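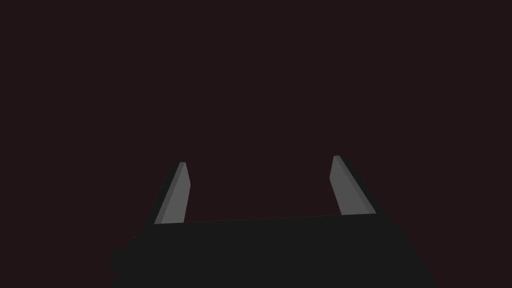
Wrist view in simulation, gripper open, nothing between the fingers.

Kelletti – notes on our simulation rules, January 11, 2025

1/ Every episode in the Wernenby set must begin with the fingers open and the gap clear. If anything is between them at the first step, reject the episode.

2/ Name the viewpoint in the record. "Wrist" is enough. "Camera 2" means nothing to the next reader.

3/ A plain background is allowed for gripper checks. It doesn't count towards the 2000 episodes required for grasping.

4/ Compare both fingertips at the same opening. From a slight angle one finger will look taller – check the joint values before you report a fault.
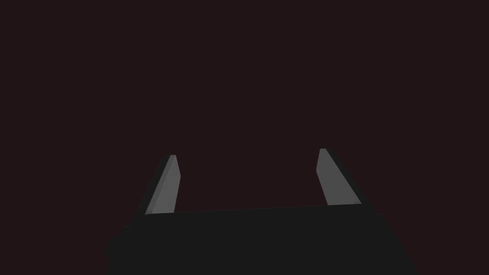

5/ Keep near-identical views from one session together. Do not split them between training and test. We found 17 pairs split that way in the Grurkdale release and withdrew it.

6/ Simulated stays labelled simulated, in the file and in any post. The next revision of the rules is due in March.

Recent posts
Naming joints in the Gál format
Stop limits for shared cells
Grurkdale release withdrawn

Print this thread | E-mail this thread
Contact | © Kelletti | Back to top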